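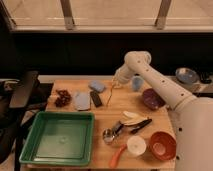 *2 min read*

13 Jan 2018

Teaching day! I got the arm to myself for the whole session and I'm still buzzing, so I'm writing this before tea goes cold.

Started with hand guiding. You put it in free mode, take hold near the wrist and walk it through the job yourself, and it remembers every joint along the way. I'd forgotten how odd it feels at first – it's light, but it has opinions about the elbow. My early ones were rubbish. I kept leaning on it at the bottom of the reach and you could see my lean in the playback, faithfully copied, which made me laugh out loud on my own.

The table was good and crowded, which is how I like it. The green tray is the target for everything. I began with the ice cream scoop because the handle gives you an honest line to grab along, then had a go at the thing with the orange handle. Coming in over the tray side is the bit to watch. Go too low and you clip the slope, go too high and the drop is ugly. I've settled on lifting straight up, crossing, then lowering, and I say it under my breath as I go: up, over, down.

Swapped to the remote controller after lunch. Slower to learn, but my body's out of the way and I can see what the gripper is doing from my chair. Small movements of the thumb, pause, look, small movement again. The pauses get recorded too, so I'm trying to make up my mind before I press record.

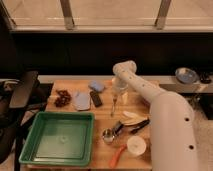
Gill (the laptop, named after the sticker that came on it) ran out of disk space at demo 222, so I had to stop and shift everything over to the Starstead drive. Lost a bit of momentum there. Still, the target for the Trarnora task set is 300 and I can nearly smell it. They'd like 1000 by September, from us and Puvthorpe together, and this morning that sounded mad. It sounds a lot less mad tonight.

Things I want to remember for next time:

- open the gripper fully before the approach, every time
- vary where I start from, I'm getting lazy and always coming in from the same side
- leave the flat cloth or pad thing till I've got more patience
- eat a proper lunch

My favourite moment was a scoop run near the end, on the remote. One smooth curve, no dithering, a lovely clean grab. I watched the replay three times. My neighbour across the hall must think I'm watching the cricket, the noises I make.

Shoulders sore, thumbs worse. Back at it Monday and I want the first go at the knife-looking one.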